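Pollis Linen Hire: Frequently Asked Questions

Last revised October 2, 2025

These answers cover the standard hire terms for guest houses, holiday lets and small hotels. Contract customers with more than 200 beds have a separate schedule, and where the two differ the schedule applies.

Ordering and stock

What is a set?
A set is one bottom sheet, one duvet cover and the pillowcases for that bed size: two for a single, four for a double or king. Towels are ordered separately by the piece. A bath mat counts as a towel for pricing but not for the minimum order.

How many sets should I hold per bed?
Three. One is on the bed, one is on the shelf and one is with us. Sites with a single weekly collection and same-day changeovers usually need four. If you are running short every week on three, ask for the collection interval to be changed before increasing stock, as extra stock carries a standing charge and an extra collection often doesn't.

Is there a minimum order?
Yes, 28 pieces per delivery, in any mix. Smaller orders are accepted but charged as 28.

Can I mix ranges?
Yes, by bed size. You can have the Kirui range on doubles and the Trunier range on singles. You cannot mix ranges within one bed size, because our counting system identifies pieces by size and range together and will credit them wrongly.

What is the difference between Kirui and Trunier?
Kirui is cotton percale with a thread count of 200. Trunier is cotton sateen with a thread count of 300. Percale is a plain weave, one over and one under, and feels crisp. Sateen carries the thread over several others before going under, so it feels smoother, hangs more heavily and snags more easily. We advise Kirui for lets that take dogs.

Does a higher thread count mean a longer life?
No. Thread count is the number of threads in a square inch of cloth, both directions added together. Very high figures are often reached with thin, multi-ply yarns that are counted separately. Life depends more on the length of the cotton fibre, the yarn and the wash. Our percale outlasts our sateen in normal use.

Do you supply polycotton?
Only to existing customers who already have it. It dries faster and creases less, but it holds oil stains and pills at the foot of the bed. No new polycotton accounts have been opened since July.

Collection and delivery

How should used linen be bagged?
Sheets and covers in the blue bags, towels in the green bags. Wet items go in a tied clear bag inside the green one. Do not leave wet cotton in a closed bag for more than a day. Mildew marks are treated as damage and are charged.

Do I need to sort by size?
No. Sorting is done at the plant.

Where do drivers leave deliveries?
At the agreed point only. Drivers do not carry linen above the ground floor. If the point is a locked store, we need a code or a key held at the depot. A failed delivery is retried once without charge.

What if my count differs from yours?
Counts are taken at the plant when bags are opened. Queries must reach us within five working days of the delivery note. Send the note number and your own figure. Queries without a note number cannot be traced.

Washing and finishing

At what temperature is linen washed?
White cotton is washed at 71 degrees, held for at least three minutes once the load has reached that temperature, with mixing time on top. Coloured towels are washed at a lower temperature with a disinfecting agent.

Which detergent is used?
Pemoseo, a liquid non-biological detergent, dosed automatically. It contains no optical brightener. This is why our whites look slightly warmer than new retail bedding, and why one shop-bought pillowcase in a set will stand out under daylight bulbs.

Do you use fabric softener?
No. Softener coats the fibre. On towels it reduces how much water they take up, and on sheets it makes ironing uneven.

Why are the sheets slightly shorter than the stated size?
Stated sizes are before washing. Cotton shrinks by up to five per cent along the warp over the first few washes and then settles. Allow for this if your mattresses are deeper than 30 cm, and order the next size up where you use a topper.

Can I wash hired linen on site?
Not as a routine. In an emergency, wash at 60 degrees without bleach and tell us, so that the piece isn't logged as missing. Chlorine bleach weakens cotton and turns some stain residues permanent - sun cream in particular goes a rusty orange.

On the bed

Flat or fitted bottom sheets?
We supply flat sheets only. Fitted sheets cannot be fed through a roller iron properly, and the elastic fails well before the cloth does.
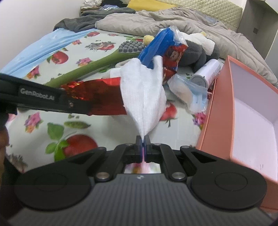
A flat sheet with mitred corners stays in place on most mattresses if there is at least 25 cm of cloth to tuck at each side. Lay the sheet with the wide hem at the head. Tuck the foot first, then lift the side edge about an arm's length from the corner, lay it on top of the mattress, tuck the hanging part, bring the lifted part down and tuck that as well.

Which way up does the sheet go?
Hem stitching faces down on the bottom sheet. On a patterned or sateen piece the finished face goes up.

How can creases be reduced after making up?
Make the bed soon after the pack is opened. Packs stored under weight take a hard fold line that doesn't drop out overnight. A light mist of plain water, smoothed by hand and left to dry, removes most of it from percale. Sateen may watermark, so test a corner.

Should pillow protectors be changed at each stay?
The pillowcase, yes. Protectors should be changed monthly or when marked. Protectors are not part of a set.

Damage and loss

What counts as fair wear?
Thinning, frayed hems and general greying. These pieces are withdrawn at the plant and replaced at no charge.

What is charged?
Burns, cuts, hair dye, mildew and anything used as a cleaning cloth. Fake tan and make-up usually wash out and are charged only if they remain after a second treatment.

How do I return a damaged piece?
Tie a loose knot in one corner and put it in the normal bag. The knot is picked up at sorting and the piece goes to stain treatment first. Do not pin notes to linen.

How do I end a hire agreement?
Give one calendar month's notice in writing. All stock is collected on the final visit, including unopened packs. Missing pieces are invoiced at the replacement price on your current rate card.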